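Equipment planning notebook, Manipulation Laboratory
Entry 03/12/2019
Recorded by: Visitación Lozano

The purpose of this entry is to set out the gripper purchase before the request goes to Wellington Amaral for signature. Simulation work continues on the two-finger parallel model, and the budget below assumes the same type of hand on the physical bench.

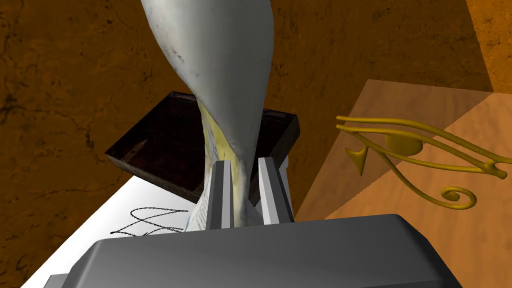
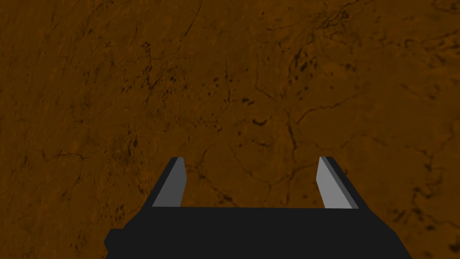 Simulator views: fingers closed on the narrow part of the tall pale object (first), fingers open with nothing held (second).

Items for the March request

1. Parallel gripper, two fingers. Ullero has quoted 1351 per unit, and Bermúdez has not yet replied. The ceiling for this line is 2000, including the mounting plate.
2. Spare finger sets, 3. Flat faces only. Narrow necks are to be included in the acceptance trials.
3. Simulation license, Vumalton, renewal for seven seats. W. Amaral to confirm whether the Clornis project will carry part of the cost.

Delivery terms remain open. The Ullero quotation does not state whether the cable is supplied, and a written answer has been requested.

V.L.

Contact the laboratory office | © Manipulation Laboratory | Back to top
This site uses cookies. By continuing, you accept their use.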